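Worktop sealing, is it a con? (Tusville flats)

Kitchens & Bathrooms > Worktops and sinks

pisine_pete_no
Posts: 159
Moving into one of the Stumden Road flats in August and the letting pack says the worktops are "natural stone, tenant to reseal yearly". Quote from the firm they recommend is 700. Seven hundred! For wiping some stuff on and wiping it off again?? Has anyone done it themselves. Or just not done it.

groutfan
Posts: 1201
Not done mine in years. Granite though, dark. Do the water test, blob of water on it, leave it 15 mins, if it leaves a dark patch it wants sealing. If not put the kettle on and forget it.

pisine_pete_no
Tried that at the viewing when the agent went out to take a call lol. No patch. But it's pale, not dark, so would I even see it?

Ours is the same sort of colour so for comparison, in use:

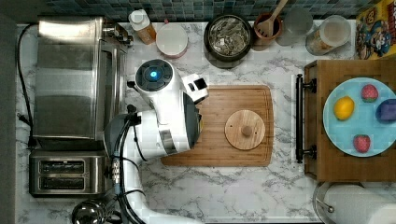 marblehead_tusville

White and grey shows everything if it's real marble. Lemon juice, vinegar, a ring off a wine glass. And that's not staining, it's etching, the acid eats the polish and sealer does nothing at all about it. People pay for sealing, get a dull ring under the glass a week later and go mad at the sealing firm. So first question for the OP is what is it. Marble, quartz or laminate with a marble print. If it's quartz you don't seal it, full stop. Ask the agent in writing. Mine said "stone" for two years and it was quartz all along, the joint by the sink gave it away in the end.

groutfan
This. Look at a cut edge, or underneath where the hob goes in. Pattern going right through = stone or quartz. Pattern only on top = laminate.

spannerlight
Posts: 200
Disagree on the not sealing. Water test only tells you about water. Oil is the killer. Left a bottle of olive oil on mine over a weekend, came back Friday night to a brown ring and it never came out. Tried the bicarb paste, tried the cling film over the paste, tried swearing. Seal it.

groutfan
Or put the oil on a saucer. Free.

spannerlight
Fine but a tenancy isnt your own kitchen is it. Deposit comes off for that ring, not for my opinions about saucers

pisine_pete_no
Ok so agent has replied. "Natural stone as per inventory." Inventory says "worktop, marble EFFECT". Asked her which. Waiting.

marblehead_tusville
Ha. Effect. You've saved yourself 700.

Still worth looking after whatever it is mind. What I do, every day stuff: soft cloth, warm water, drop of washing up liquid, dry it after. No bleach, no cream cleaner, no green scourers. Hot pans go on a trivet even on quartz, the resin in it scorches and you can't polish that out. And chop on a board, always, a big one that stays put so you can't be lazy about it.
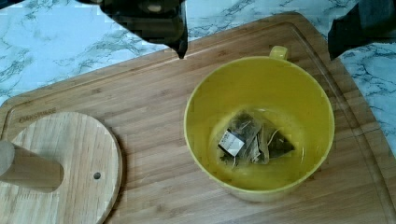
Oil the board every month or so as well, food grade mineral oil, let it soak overnight and wipe off whats left in the morning. Stand it on its edge to dry after washing or it'll cup on you. And lift it up now and then and dry under it, thats where people get the tide marks, water sits under there and in a hard water area it leaves a chalky outline. Don't go at that with vinegar if it's real marble, see above.

spannerlight
Mineral oil never goes off, agree with that bit. Used sunflower on mine once, went sticky and stank.

nouri_lane
Posts: 12
Lurker here, lived in those Stumden flats, block nearest the car park. Ours was laminate. Joint behind the tap had swollen up before we moved in and they tried to charge us for it when we left. Take photos of EVERY joint on day one. Email them to the agent the same day so theres a date on it.

pisine_pete_no
Brilliant, thanks. Did you win?

nouri_lane
Got half back. Would of got it all but we had no picture of that corner.

groutfan
Silicone too. If the bead round the sink is black or lifting get it reported before you move in. A swollen joint is nearly always water getting in there first.

spannerlight
I'd still seal it if it turns out to be stone. A bottle and a cloth, do it yourself, one evening. Not paying a firm, we agree on that at least

marblehead_tusville
We do. Put it on thin and don't let it dry on the surface though or it hazes and you'll be buffing till midnight.

pisine_pete_no
Agent: "we will check with the landlord". So that's a no idea then. Will go and look under the hob when I get the keys and report back. Not paying anyone till I've seen a cut edge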